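Kitchen scenes for two-arm training from Sellow

Sellow has extended its simulation package Kelgate with a set of kitchen counters for two-arm robots. The license costs 2760 euros per year and includes 11 counter layouts, each with its own dishes and food. Thaddäus Widmer from our group has tested it since November. He likes the top view, but he finds the loading of a new layout still too slow – six minutes on his computer. In the breakfast layout, the right gripper takes hold of the avocado beside the croissant, while the left one is free over the marble.

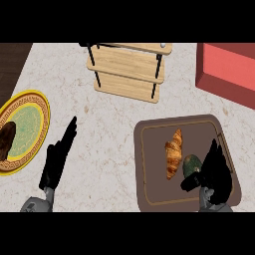
Riedl updates its gripper course

The course now has a part on soft fruit. Please register at the Dolis office, room 6.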